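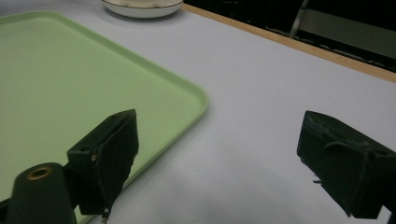
Trays, and Why I Own So Many of Them

I used to think of a tray as something for people who have breakfast in bed and a person to bring it to them. I have neither. What I have is a white kitchen table, a small kitchen, and a household that puts things down wherever its hands happen to open. The green plastic tray came from a closing-down sale in Mudgway and cost less than the parking. It has been in use every day since.

What follows is everything I know about trays, with some remarks on bowls and white tabletops. Skip to whichever bit applies to your mess.

Pick one with a low lip

A rim should be high enough to stop a rolling cherry tomato and low enough that you can slide a spatula or a cloth over it. The deep ones look more serious in the store, but you end up reaching down into them like a man feeling for his keys in a drain. A low lip also wipes clean in one pass.

Check the corners before you buy. Rounded corners let go of crumbs. Square ones keep them as souvenirs, and you will be in there with a toothpick before the month is out.

Matte beats shiny

A glossy tray shows every fingerprint and lets a glass go for a little skate when you turn too fast. A matte one grips slightly better and hides the wear. It does hold on to tomato sauce, so rinse it before the sauce has settled in and started getting mail there. If it has, rub in a spoonful of cooking oil with a paper towel, leave it while you drink your coffee, then wash with dish soap and hot water from the tap. Baking soda mixed to a paste will take off most of what remains. Go easy, as hard scrubbing turns a matte surface into a blotchy one.

Please don't put a plastic tray on the bottom rack of the dishwasher unless the maker says you can. I had a blue one that came out shaped like a potato chip. It rocked whenever you set a cup on it, and it now lives under the boots in the hall, where rocking is no great handicap.

The landing strip

This is the tip I get the most mail about, both for and against.

Leave the tray on the table, empty, before you start to cook. An empty tray looks like a waste of space, and somebody in your house will say so. Leave it there anyway. When you start, everything that comes out of the fridge goes on the tray first, and when it has been used it goes straight back. At any moment you can look at the tray and see what is still out. That is how I stopped leaving the butter on the counter overnight, a habit I had kept up faithfully for 16 years.

Keep the bowl off the tray. The bowl sits just past the far rim, on the bare table, within reach. Peelings, eggshells and onion skins go in the bowl. Food goes on the tray. Once you let the bowl onto the tray the two systems merge, and you find yourself picking a perfectly good shallot out of the coffee grounds.

A white bowl with a dark rim is handy for this job, partly because the edge is easy to find out of the corner of your eye against a white table. My aim has improved. It was not an aim anybody had praised before.

Which bowl

Ceramic, medium, heavy enough that it stays put when you scrape a cutting board over the side. Light plastic bowls tip. Metal ones ring like a fire drill every time a carrot end lands, and if there's a baby asleep in the next room you'll want to hear less about your carrots.

Put a sheet of newspaper in the bottom if you're peeling potatoes or anything else that weeps. When you've finished, lift the corners and carry the whole parcel to the compost. The bowl then needs only a rinse.

If your bowl has an unglazed foot ring (turn it over; it's the rough circle), it can leave gray scratches on a pale table. Run a bit of fine wet sandpaper around it, a few turns, then wash off the dust. Or stick on small felt dots and replace them whenever they fall off into the soup.

Looking after a white tabletop

I was warned about white. The woman in the store at Arkbridge asked me twice whether I had children, and I said no, which was true, though I'd forgotten to mention Kylie.

Kylie Tamihana has rented my upstairs room for three years and eats turmeric on nearly everything. From her I have learned the following.

Turmeric on white laminate: wipe at once with dish soap. For what stays behind, lay on a paste of baking soda and water, leave it for 20 minutes, and wipe off with a soft cloth. Whatever is left after that will often fade by itself if the sun reaches the table. Open the curtains and think about something else.

Pen: rubbing alcohol on a cotton pad, dabbed on. Start from the outside of the mark and work in. Try it on the underside of the table first and keep it away from any bare wood.

Tea rings: a damp cloth with a little white vinegar, then a plain damp cloth, then dry. Don't leave vinegar sitting.

Candle wax: let it go hard, hold an ice cube in a bag against it, and lift it with an old plastic card. I use my library card from a library that has since closed. It's doing more good now than it did with me.

Whatever you do, stay away from scouring powder and the green side of the sponge. You won't see the damage that day. You'll see it in June, with the low evening light coming across, when the whole top looks as if somebody has been figure skating on it.

The wooden edge

A strip of light wood along the side of a white table is pretty and it's also where all the trouble collects. Flour gets into the seam. So does syrup, and syrup invites flour to stay.

Run a dry toothbrush along the seam once a week. If it's sticky, dip the brush in warm soapy water and shake it nearly dry first. Water left to sit in the seam will raise the edge over time, and then it catches sleeves. Dry it with a cloth straight away.

If your strip is oiled wood, give it a thin coat of food-safe mineral oil a couple of times a year, rubbed in with a rag and buffed off. Put masking tape on the white part first. If it's varnished, leave the oil in the cupboard, where it can do no harm. To tell which you have, put one drop of water on it and wait a few minutes. If the drop sits up like a bead, you most likely have varnish. If it leaves a darker spot, it wants oil.

Chairs go in farther than you think

Metal chair legs and white table edges do not get along. Tip a chair back once and the rail will find the wood. I wrapped the worst offender in a strip of clear tape at the point of contact, and it has lasted well enough that I've stopped apologizing to guests for it.

Other jobs for a tray

Under the oil and vinegar bottles. They drip, no matter what the spout was supposed to do.

In the fridge, as a drawer. Put the jams on it and pull the whole thing forward, and you'll meet the jar at the back you bought at the Skillidcombe fair, along with two others just like it.

For bread dough, turned upside down over the bowl as a lid. It saves plastic wrap.

Beside the sink for things that need mending or gluing. Set a limit. Mine is one tray. When it's full I either fix something or admit what I've become.

For puzzles. A 1,000-piece puzzle will not fit on one, but the sky will, and you can put the sky away for supper. Kylie did a whole lighthouse this way over a wet winter, sky last, with a great deal of sighing.

How many is too many

I own 13. That's too many. Three would do for most kitchens: one on the table, one in the fridge, one drying. The rest of mine stand on edge in the gap beside the stove, held up by a wire file sorter from the office supply aisle. If you copy me in only one thing, copy the file sorter. Stacked flat, the tray you want is always the bottom one.

A reader asked about the Flulell trays with the cork backing. I've had one for a year. The grip is very good, and it can't be soaked, so wipe it with a damp cloth and stand it up to dry with the cork facing out. Mine went a bit musty the time I forgot. A day by an open window fixed it.

Next time: lids, and where the other ones are.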